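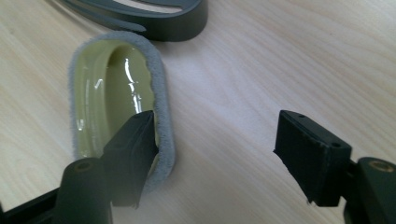
**Figure 6.1** One gripper finger inside the opening of an ear cushion, with a curved gray part behind it on the tabletop.

# Chapter 6: Evaluating a Packaged Gripper Kit

The first five chapters treated the gripper as a set of separate choices: finger shape, drive, mounting, and control. Many workshops and teaching laboratories never make those choices one at a time. They buy a kit. This chapter considers how a kit should be read, tested, and compared before an order is placed, and it uses one product, the Clidora two-finger kit, as its working case.

The Clidora kit is sold by Monholm to schools and small assembly shops. It is a hand-held tool in which two flat-faced fingers close toward each other. The operator guides the tool by hand through a task, and the record of that work is used later to prepare a robot for the same task. The kit is offered in two versions, which differ only in the length of the service agreement. The supplier states a finger life of 1,000 hours under light use. Students should note that "light use" is not defined in the supplier's data sheet, and Section 6.4 returns to the question of what a buyer may reasonably ask.

## 6.1 Soft Parts as a Test of Grip

Rigid blocks are a poor test of a gripper. Almost any pair of parallel faces will hold a block, and a demonstration built on blocks says little about daily work. Ear cushions make a stricter demand. The rim is soft, the inner surface may be smooth, and the shape gives the fingers two very different ways to approach: across the outside of the rim, or with one finger placed within the opening.

Each approach has a cost. An outside grip squeezes the cushion and may change its shape before it can be seated. An inside grip needs less travel, but it requires the operator to place one finger accurately in a small space, and a thick finger leaves little room for error. The reader should keep both in mind when working through the trial procedure in Section 6.3.

## 6.2 Fingers and Fasteners 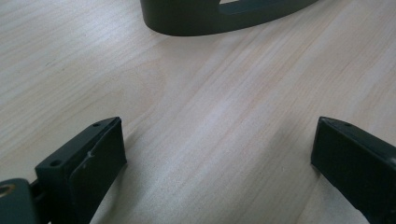 **Figure 6.2** The fingers standing open over the bare tabletop. Two small holes can be seen along the top of each finger.

Worn fingers are the most common reason for returning a kit of this type. Before purchase, the buyer should establish how the fingers are removed, which tools are needed, and whether replacements are sold singly or only in pairs. Clidora fingers are supplied in pairs. The Rarwood kit, discussed in Section 6.5, allows a single finger to be replaced, but its fingers are shorter.

Surface marks deserve a separate entry in the inspection record. A light scuff on a finger does not by itself show a loss of grip, and it should be noted without being scored as a fault. A chipped edge on a gripping face should be scored, as it may catch on fabric.

## Before You Continue

Readers should be able to explain the difference between an inside and an outside grip, and should have the Ó Néill inspection form from Appendix B at hand. The form has 3 parts. Only the first is needed for Section 6.3; the remaining parts are completed after the full trial.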